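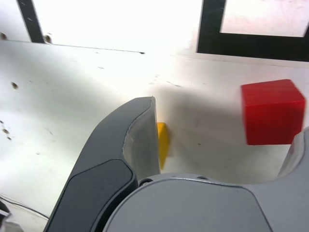 Figure 2. Red cube and yellow object on the white work surface.

Handout 2: Objects on a Plain Surface
Wenham Drawing and Color Studies, April session

Reading before class: the Warketti packet, section on flat light. Bring your own paper.

What this unit covers

Last time we worked with line only. In this unit we add color, and we keep the objects simple so that the color does most of the work. You will need one cube, one smaller object in a different color, and a white surface at least as wide as your forearm is long.

The planes of a cube

A cube of one color almost never looks like one color. In Figure 2 the top face of the red cube is lit and reads a little lighter. The front face is a deeper red. Mix these as two separate paints. Do not mix one red and add white to it on the paper, as the result turns pink and chalky. A small amount of orange will lift a red without making it look dusty.

The finish matters too. A slightly glossy cube picks up light from the table and the lamp, and its edges can look soft. Leave them soft in your drawing. Students tend to rule every edge with a hard line out of habit.

Partly hidden objects

Only a narrow upright strip of the yellow object shows. Draw the strip and stop there. If you try to draw the rest of the shape from what you suppose it to be, the strip usually ends up too wide. Measure it against the front face of the cube with your pencil held at arm's length, then check it again after you have blocked in the red.

Overlap is the strongest depth cue in a setup this plain. Position on the page comes second.

The white surface

White paint straight from the tube has a value of 255 on the scale we use in the scanning lab, and nothing on your page should reach that except the brightest part of the table. Tint the rest with a very thin gray. The Parsa gray in the supply cabinet is fine. The Movel one dries darker than it looks, so test it on scrap first.

Exercise

1. Set up a cube and a smaller object on white. Let something in front hide most of the smaller one.
2. Make two pencil studies, ten minutes each, outlines only.
3. Choose one and paint it, using no more than five mixed colors.
4. Write the mixes in the margin next to the color they belong to.

Hand in both studies along with the painting. Put your section number on the back of each sheet. Work on lined paper will be returned.

Next unit: cast shadows and reflected color.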